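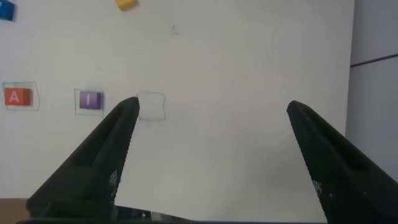 *Black gripper fingers over a white tabletop.*

# Trilleck Redirect Manager

Trilleck keeps track of the old addresses on your website and sends visitors to the right new ones. It runs as a hosted service, so there is nothing to install on your server apart from one DNS record or a small rules file.

Most sites collect dead links over the years. Products get dropped, blog categories are renamed, and a site moves from one platform to another with half its addresses changed. Trilleck finds those links, lists them by how often people hit them, and lets you fix them in one place.

## What it does

**Crawl and log import.** Trilleck crawls your site once a day and reads your server logs if you give it access. The crawl catches broken links on your own pages. The logs catch the ones on other people's pages, which are usually the ones worth fixing first.

**Suggested matches.** For each dead address, Trilleck looks at the page title, the address itself and any saved copy of the old text, then suggests up to 12 live pages. You pick one or type in your own. Nothing goes live until you approve it.

**Chain cleanup.** If page A redirects to B and B redirects to C, Trilleck rewrites the first rule to go straight to C. Loops are blocked when you save, with a note showing which rules are in conflict.

**Pattern rules.** One rule can cover a whole folder. You can test a pattern against a pasted list of addresses before saving it.

**History.** Every change is stored with the name of the person who made it. You can roll back a single rule or a full import.

## Plans

| | Skotden | Tullgate |
|---|---|---|
| Sites | 2 | 30 |
| Daily crawl | Yes | Yes |
| Log import | Manual upload | Automatic |
| Pattern rules | Yes | Yes |
| User roles | No | Yes |
| Support | Email | Email and phone |

Both plans are billed monthly. You can move between them at any time, and your rules move with you.

## Formats and connections

Rules can be imported from CSV or from an existing .htaccess file. Exports are available as CSV, .htaccess, Nginx map and JSON. The Kelmendi connector, which is included in both plans, reads address changes from your content system and drafts the redirect when an editor renames a page.

Supported redirect types are 301, 302, 307, 308 and 410.

## Moving a site

If you are planning a move, add the old domain to Trilleck before you switch anything off. It needs one complete crawl of the old site to save titles and text. Without that crawl it can still match on addresses alone, but you will have more to check by hand.

Keep the old domain registered after the move. Trilleck can only redirect traffic that still reaches it.

## Release notes

**Wed 25 September** – Pattern testing now handles query strings. Fixed an import error on CSV files with 137 or more columns.

**July** – Added 410 responses. The match list can be sorted by hits or by last visit.

Questions before you buy go to Minoru Kobori in product support, using the contact form. Please include your domain and the platform it runs on.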